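Notes for week four: how far apart are two people?

Welcome back, everybody, and thank you for the lovely sketches you turned in (I read every one, some of them twice!). Today we stay with the Fledstead letters, 1,420 messages among 27 people, and we ask what "close" ought to mean on a drawing.

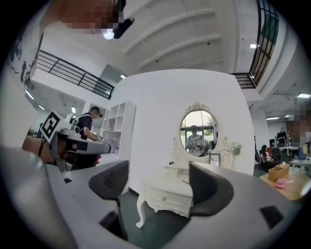
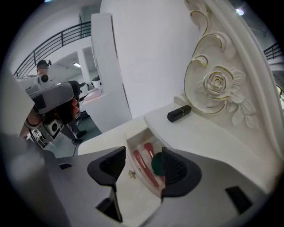
Now, suppose Ana writes to Ben and Ben writes to Cleo. You can add up the two steps, or count only the longer one, and the map comes out quite different. Try both by hand on the small table before you open Titurier.

Reading for next time: Jurić, chapter 2.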